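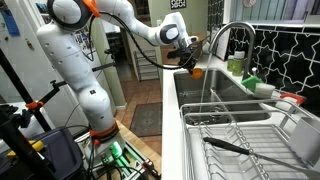 Tap running into the left-hand basin.

Ticket 792 – Draft screen locks the wrong hero when you have first pick
Game: Ruvside (PC)
Area: Ranked, draft lobby
Status: Workaround found, fix pending
Opened: November 23, 2022

Original report

When my team has first pick on Brunel, the hero I click isn't the hero I get. I hover the one I want, the portrait lights up, I press Lock In and the game gives me Quan. Every time it goes wrong, it's Quan. I like Quan! I just don't want to open a draft with him on a map where he spends half the match walking between lanes.

It doesn't happen if we have second pick, and I haven't seen it on any other map. Leaving the lobby to get out of it costs 600 seconds in the penalty queue, so testing this by dodging is not much fun.

What I expect: the hero I lock is the hero I play.
What I get: Quan.

Already tried by me before opening this:
Restarted the client.
Repaired the game files from the launcher (no errors reported).
Turned the overlay off.
Swapped the mouse for an old one out of the cupboard.
Played two drafts in windowed mode. Same result in both.

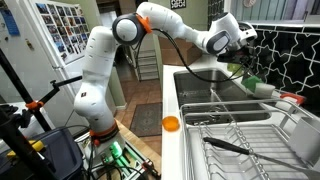 Plinley
Forum helper, lobby and draft bugs

Picking this one up, and thank you for such a tidy report. I love a bug that always hands you the same hero, as it gives us something solid to pull on.

First question back to you was whether Quan shows as "hovered" to your teammates before you lock, or only afterwards. You checked with your stack and they see the right hero hovered, right up to the moment the lock lands. Great stuff, that's half the hunt done already. The hover message is leaving your machine properly and the server is passing it on. Whatever goes wrong goes wrong on the click itself.

Step 1. Custom lobby, Brunel, first pick, bots in every other slot.
Result: no fault. Hero locked as chosen.

Step 2. Same lobby, this time with the ban phase switched on (custom games leave it off unless you ask for it).
Result: fault seen on the very first go! Hovered a tank, locked a tank, received Quan. I may have cheered.

Step 3. Same lobby, ban phase on, second pick.
Result: no fault.

Step 4. Same lobby, ban phase on, first pick, different map.
Result: no fault. Tried it on every map in the ranked pool before I let myself believe it.

So it needs all three together – bans on, first pick, Brunel. That matches your report exactly and explains why people on the forum keep saying they can't reproduce it in custom games. They're leaving the bans off.

Step 5. Fresh account with no saved settings.
Result: no fault. This surprised me, so I did it again, and again it was fine.

Step 6. Fresh account, with my settings file copied over.
Result: fault is back.

That was the lovely bit. Something in the settings was doing it, and I had a working set and a broken set to compare. I went through the file putting one section back at a time: sound, keys, chat, minimap, interface. The fault came back with interface and with nothing else. Inside interface there are only a few lines that touch the draft screen, and the one that matters is Interface Scale. Mine was above 100. I asked you for yours and yours was too.

Step 7. Interface Scale set to 100, everything else as before.
Result: no fault. Ran 24 drafts like that, all first pick on Brunel with bans on, and got the hero I locked in every one.

Step 8. Scale put back up, to make sure.
Result: Quan, straight away.

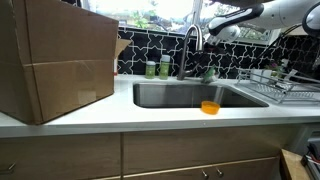
The draft screen on Brunel is wider than on the other maps, because it has that extra strip down the side showing the bridge timers. With the scale turned up, the panel that holds the hero grid gets too big for the space it's meant to sit in, and the client doesn't shrink it or move it along. It lets it stick out. Think of the big cardboard box on that worktop, hanging over the front edge: most of it is where it should be, and one bit pokes out where something else might be trying to live. In our case the bit that pokes out is an invisible part of the grid, and it ends up lying on top of the Lock In button. You see the button, you press the button, and the click goes to the hero tile that is sitting over it. I'm fairly sure that tile is Quan's, as his is the last one in the row nearest that corner. The tile takes the click as a new choice, the button takes it as a lock, and there you go.

Why only first pick? The grid opens on the side of the screen belonging to whichever team picks next. For first pick that's the side with the bridge timers. For second pick it opens on the other side, with plenty of room. And with bans off the grid loads in its small form, so it never reaches the button in the first place.

Workaround for now

Open Settings, then Interface, and put Interface Scale at 100 before you queue. You need to do it from the main menu, as changing it inside the lobby doesn't redraw the draft screen.
If you need the bigger text (plenty of us do!), leave the scale where it is and lock with the keyboard. Press Enter on the hovered hero. I tested this too and it never touches the button, so it's safe at any scale.
Please don't edit the settings file by hand. The client rewrites it on exit and you may lose your key bindings.

Reply from reporter

Keyboard lock works!! Played a proper evening of ranked with it, had first pick on Brunel more than once and got my own hero each time. I've kept my scale up because the chat is tiny otherwise. Someone on my team did pick Quan later in one of those drafts, on purpose, and he was brilliant. Happy for this to stay open until there's a real fix.

Plinley
Forum helper, lobby and draft bugs

Superb, really pleased. I've passed the steps on to the interface team with both settings files attached and marked step 2 as the quickest way to see it. They've confirmed they get the same thing at their end.

Two small extras that came out of the testing and now have tickets of their own:
The ban timer sound plays twice if you alt-tab during the last ban.
The bridge strip in July's map update shows the wrong colours for the second-pick team. Looks only, no effect on play.

If anyone else finds this ticket and gets a hero other than Quan, please add your scale setting, your screen size and which hero you were given. A different hero would mean a different tile is over the button, and I'd dearly like to see that one.

Status changed: Open to Workaround found, fix pending.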